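Teaching a small arm to handle cardboard, part two: grip settings

Posted by Kacper Sobczak, February 2, 2021

Every kit arm is sold with a video of it picking up a wooden cube. A cube is about the kindest thing you can hand a gripper. Cardboard bends, tears and slides, and the default settings that came with my Trornik arm were no help with any of it. If you did part one, your arm is bolted down and homed. Do that first if you skipped it.

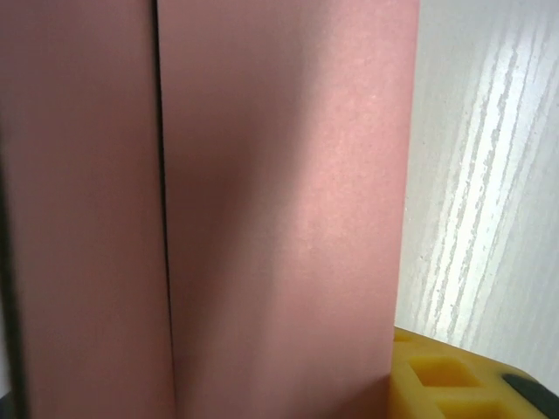
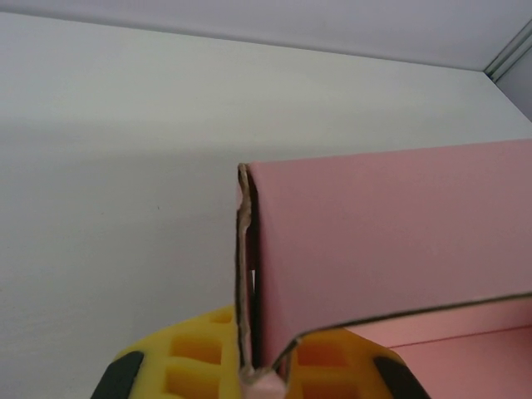
Wrist camera views with the pink box. In the second one the pads are closed on the torn edge.

What you need

The arm and its control board
Two soft finger pads with a waffle pattern (mine are yellow)
A wrist camera, any cheap one
A cardboard box you don't care about
A flat, steady work surface

Step 1. Pick a bad box

A crisp new box will flatter your settings. Use one with a rough edge where you can see the brown corrugated core, and if you haven't got one, tear one. Colored board is handy because the brown shows up well against it on camera.

Step 2. Set the closing limit

Open the gripper page in the control software and find the closed position. On my board it goes up to 800, and the forum advice is to leave it there and let the motor stall against whatever it's holding. I don't buy it. Stalling a hobby servo all afternoon is a good way to cook it, and it flattens the corrugation too.

Start at 198. Close on the edge by hand command, tug the box gently, and raise the value by 2 until it stops slipping. I ended up at 202. Your number will be different if your pads are thicker, so please don't copy mine and then write to me.

Step 3. Line up on the edge

Come in with one finger on each side of the sheet and the gap between the pads straight under the edge. Keep the wrist square to the panel. If it's tilted, one pad touches early and pushes the board away before the other gets there.

Beat Aebischer, who shares the workshop, swears by automatic edge finding. I've tried it. It will happily lock onto a dark seam between two panels, and then you've got a finger pressing on the flat of the box. I still check the camera view myself before I close.

Step 4. Close slowly, then wait

Drop the closing speed to the lowest setting that doesn't stutter. Once closed, pause for a second before you lift. Look at the bit of board between the pads. A little crumpling on an edge that's already torn is fine by me. If clean board is creasing, go back to step 2 and come down a notch.

Step 5. Lift a little, put it back

Raise the arm by a finger's width, lower it, open. Repeat with the box turned a different way each time. Ten good lifts from the same starting position prove very little, whatever the seller's page says. Move the box, turn it, come at it from the other side.

If it keeps slipping

Wipe the pads. Cardboard dust fills the pockets and the grip gets worse through the day. Check the rubber tips as well, and press them back on if they've worked loose. I was told the tips would double the holding force. I haven't seen anything like that, but they do no harm.

Part three will be about folding flaps, assuming I get it to work.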